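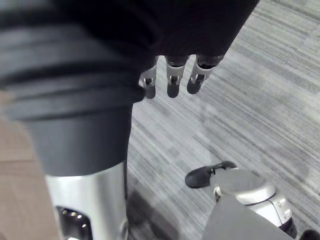 Robot hand and lower limb over the carpeted floor, demonstration area.

CLIVSIDE TECHNICAL EDUCATION BOARD
Minutes of the Open Day Working Group
Held in the second-floor meeting room, 4:30 p.m.

Present: the Chair, the Secretary, four members of the Board, the representative of Raudsepp, and two members of the teaching staff.
Apologies: one member of the Board; the representative of the Nemgate campus.

1. Minutes of the previous meeting
The minutes were approved with one correction. Under item 5, "Friday evening" should read "Saturday morning."

2. Matters arising
The Secretary confirmed that the revised visitor sign-in sheet had been sent to both campuses. The question of parking for buses was carried forward.

3. Report on the Saturday demonstration
The group received a report from the teaching staff on the open day and the robot demonstration given by Raudsepp under the Lernonura program. A total of 200 visitors signed in, of whom 47 attended the demonstration. Sessions lasted 20 minutes each and were followed by questions.

The Raudsepp representative noted that most questions from students concerned the hands: how the finger joints are driven, what the dark fingertip pads are made of, and how often they must be replaced. Parents asked more about course entry and work placements. A written answer on the pads was promised to two schools and has been sent.

Members who attended considered the talk well pitched for the upper grades but too technical for younger children. It was noted that visitors at the back could not see the hands clearly. One member asked whether the view from the wrist camera could be put on a large screen. The Raudsepp representative saw no difficulty, provided that a screen was available in the room.

The first session started late while the safety briefing was repeated for a group that had come in by the side entrance.

AGREED: that future briefings be given at the door, and that only one entrance be used.
ACTION: Teaching staff to prepare a shorter talk for younger visitors. Secretary to ask the facilities office about a screen.

4. Floor and access
The facilities office had asked whether the carpet tiles in the demonstration area were suitable for repeated use. No damage had been reported. The Raudsepp representative had no objection to carpet for demonstrations of this kind but asked that cables be kept out of the walkway. Members requested a wider space for wheelchair users at the front.

AGREED: that seating be limited to 24 per session.

5. Costs
Spending was within the amount approved. The printing invoice was still outstanding. A member asked that refreshments be shown on a separate line in the next report, and this was accepted.

6. Visit to Nemgate
It was proposed that the demonstration be repeated at the Nemgate campus in June. The Raudsepp representative would need the room from 8:00 a.m. for setup. In the absence of the Nemgate representative, no date was set.

ACTION: Chair to write to the Nemgate campus.

7. Any other business
A member reported that the feedback form did not ask for the visitor's grade level. The form will be amended before the next event.

The meeting closed at 5:40 p.m. The date of the next meeting will be circulated by the Secretary.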